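4. Preview Screenings and Opening-Week Attendance
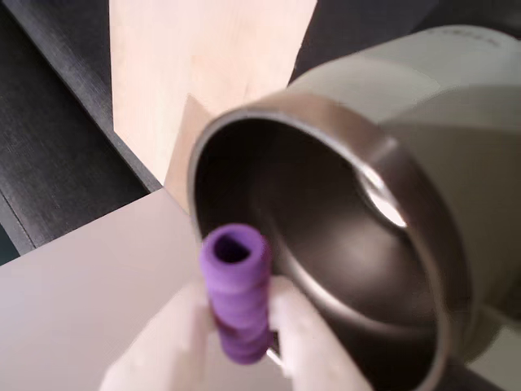
Figure 4. A gripper holding a purple ribbed tube.

Sowerby, October 6, 2020

4.1 Setting and data

Preview footage is treated in this section as a separate form of promotion from the trailer and the full advance screening. A footage preview is a showing of selected scenes from the final cut, given in a theater to an invited audience before general release. It differs from a trailer in that scenes run at their full length and keep their original order within each reel. It differs from an advance screening in that the ending is withheld.

The data come from the admissions records of two theater chains, Prondach and Grandar. Both chains record ticket sales by title, screen and showtime, and both log every non-public booking of an auditorium. The combined file holds 1,618 title-by-site observations. An observation is one film at one site during its first seven days of public showing. Re-releases, festival bookings and films shown only with live introductions were removed before the file was built.

Sites were coded as treated if a footage preview had been held in the same metropolitan area before the film opened. Coding by area follows from the way the audience is drawn. Invitations go mainly to local press, radio contest winners and loyalty card holders, and few of these people can be tied to one theater.

4.2 Measures

The dependent variable is the log of opening-week admissions per available seat. Seat counts were taken from the chains' own floor plans. Auditoriums converted to recliner seating during the period were assigned the lower count from the date of the conversion.

Three controls enter every model: the number of competing wide releases in the same week, a holiday indicator, and the trailer exposure index supplied by Pendano. The index is built from the number of times a trailer was attached to other features at a site. It does not include online viewing, and this is a limit on what can be said about the two forms of promotion together. Genre enters as a set of indicators, with sequels coded separately from the genre they belong to.

Invited audience size was available for most previews. It ranged up to 900 where several auditoriums were booked for the same evening. Audience size was entered in linear form after a test for a threshold gave no clear result.

4.3 Results

Treated sites show higher opening-week admissions per seat than untreated sites. The difference is concentrated in the first weekend and is small by the fifth day. It is larger for original titles than for sequels. One reading is that audiences for a sequel have largely settled their plans before a preview takes place, so that press reports of the footage add little to what they know.

Audience size has no separate effect once the treatment indicator is in the model. The reach of a preview appears to depend on the coverage that follows it, and the number of seats filled on the night is a poor proxy for that coverage.

The estimates should be read with care where a distributor chose preview cities on the basis of expected demand. Site fixed effects absorb stable differences between cities, but they do not absorb a city's interest in a particular film. Section 5 takes up this problem using previews that were moved to another city on short notice.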